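Sorting week at the Clarketero toy library

Last updated 1/21/19
Reading time: 3 min

The toy library closes to borrowers this week so the returns from the holidays can be sorted. Loans start again once the shelves are back in order, and nothing counts as overdue in the meantime.

Sorting is done on the covered table by the folding screen. Soft toys and plastic tubs come through the same spot, and each tub is matched with its lid before it goes back on the shelf. Lids are numbered by hand in dark marker. If you have a numbered lid at home without its tub, or a tub without its lid — it happens every winter — please drop it in the return bin by the side door. 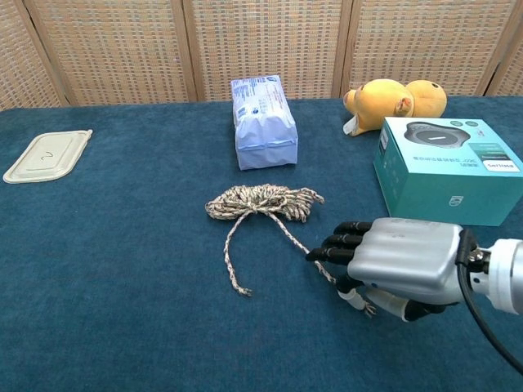

A borrower from the Gunawan building asked whether soft toys could be washed at home before they come back. She had been doing it for years and wanted to know if it was a problem. It's fine, as long as the tag stays on and the toy is fully dry. Please don't use scented detergent. Toys with batteries or sound boxes should come back unwashed, with a note.

The library has 100 tubs in circulation and 40 soft toys. The limit stays at three items per family. Puzzles with missing pieces will be moved to the free box near the entrance, and anything left there in August goes to the Trirnenberg rummage sale.

Related items
Free box: what we can and can't take
New shelf labels from Urkico
How to reserve a tub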